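4.2 Hangers and the basket

Shares 12 · Comments 2

Clothes hangers were the item that people in the Hosville households complained of most, more than socks, which surprised us. The reason is simple enough once you watch someone put away washing. A hanger is big for its weight, it has a hook that catches on everything, and it is nearly always wanted one at a time but stored in a heap. In the Wusura survey (2153 replies, see section 3) the commonest answer to the question "what do you do with empty hangers" was to leave them on the rail. Second commonest, a box or basket on the floor. A few people wrote in "the bed".

We therefore kept the hanger task small. One table, one basket, hangers of a single kind. No clothes on them at this stage, clothes come in 4.4. Wardrobe rails were left out too, as the height of the rail swamps everything else and the Geagea flats all had different ones.

The tabletop matters more than we first wrote in the pilot notes. A thin plastic hanger lying flat gives very little to get hold of. On a bedspread the fingers sink in beside it and lift from below; on a hard top they can't, so people go for the neck under the hook, or the shoulders, or slide the thing to the edge and take it there. Sliding was common in the pilot. It works but it is slow and with a full basket next to the table it tends to knock the basket along. A pale hanger on a pale top is also harder to pick out at a glance, particularly the long lower bar, and we would use a darker top if doing it over. 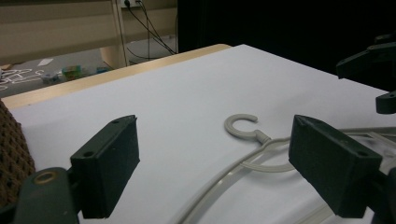
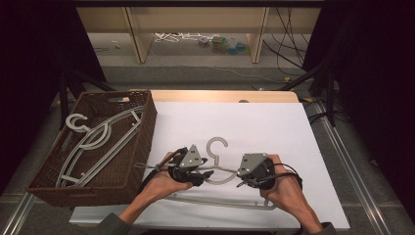 Figure 7. Light grey plastic hanger on the white tabletop, with the brown woven basket at the side of the table. Two more hangers are in the basket in the second view.

The basket was chosen over a plastic crate after some argument. Woven sides have a bit of give and most homes in the survey owned something like it. Against that, a weave gives a hook something to snag on, and hooks do find the handle slots. Trollel's guide to small storage (the printed one) tells you to put hangers in "hooks all one way". Good advice, seldom followed. In our pilot homes the hooks went all ways, and the next person to reach in lifted three when they wanted one.

Laying them slantwise, corner to corner, was the habit that people fell into without being told. A hanger is often too long for the short side of a basket so it ends up on the diagonal, and the next one follows the first. This nests fairly well up to a point. After that the shoulders ride up over the rim and the pile starts to slide. We didn't fix a limit on how many went in, people stopped when it looked full to them, and we think that is closer to real tidying than a set number would be.

Scoring was as for the other items. A hanger counts as away if all of it rests inside the rim apart from the hook. Hook over the rim is allowed. A hanger propped on the rim by its bar is not away, it falls off when the basket is carried. Tangles were noted separatly: two hangers are tangled if lifting one moves the other by its hook. Overlapping bars alone don't count.

Two problems remain. First, the kind of hanger. Wire ones tangle worse and wooden ones are too heavy to compare, so nothing here should be read across to them. Ribbed plastic hangers are also a bit easier to hold than the smooth sort, and we had no smooth ones to hand in July when the items were bought. Second, the order of work. Someone emptying a rail will usually gather a whole fistful of hangers by the hooks and put them down together, and our one at a time rule stops that. The rule makes the tangle notes cleaner but it does make the job less like the one people do at home. 125 of the survey replies mentioned the fistful method unprompted, some with strong feelings about it.

For the folding items in 4.3 the basket stays on the same side of the table and the rim rule is droped, as towels hang over a rim whatever you do and come to no harm.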